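Household chore automation

Household chore automation is the use of machines to do domestic work such as cleaning, laundry, cooking and tidying with little or no help from a person. The term is also applied to similar light work in hotels, shops and repair rooms, where the tasks and the difficulties are much the same.

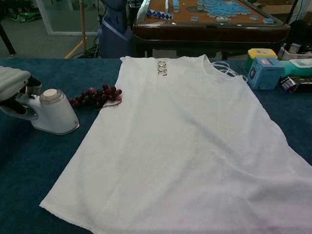 State of the art

Machines have done parts of the housework for many decades. Washing machines, dryers and dishwashers handle the middle of a job well, but a person still loads, unloads and puts things away. Robot vacuums and mops are the only mobile household robots in wide use. They work because floors are flat and the robot does not have to pick anything up.

General-purpose robots with arms remain mostly in laboratories and trial sites. Many can fold a towel, wipe a counter or move cups to a shelf under supervision. Few can do so in a home they have not been set up for.

Laundry and garment care

Clothing is regarded as one of the harder problems. A garment has no fixed shape, and a knit top may stretch, twist or fold under itself when lifted. Finding the neckline, hem and side seams is a first step in most folding methods, and it is easier once the garment lies flat on a table. Getting it flat often takes longer than the fold.

Steaming and ironing add a tool. The machine must keep a handheld steamer at a suitable distance, follow the cloth and avoid soaking it. Straps, metal rings and other trim can catch in a gripper. Work surfaces in real homes are also shared – a sleeveless top being steamed may lie next to fruit, wipes and small boxes, and soft fruit such as grapes can stain a white fabric if crushed.

Trials

The Fenura trial, held at a shared workroom in Clakby, compared two-armed machines with human workers on garment care. The organizers, Perla Cisneros and Emiliano Tovar, published their results on Jun 25, 2022. The machines attempted 543 garments and finished 312 without help. Most failures came during spreading, before any steam was used. Tops with thin straps did worse than T-shirts, and items placed on a cleared table did better than items on a cluttered one.

A second trial by the Vodthorpe laundry firm Maldonado used a fixed folding station. It handled 495 pieces in a shift, nearly all of them towels and pillowcases. Brisa Alvarado, who reviewed both trials, argued that the figures should not be compared, as the station was fed by hand and never had to sort its load.

Limits

Cost, speed and safety are the usual objections. A machine that needs 30 seconds to pick up a sock is of little use to a family, though it may suit a site where it can run overnight. Steam and hot plates also raise the question of who is responsible if cloth is scorched or a person is burned.

See also

Domestic robot
Garment folding
Robot vacuum
Service robot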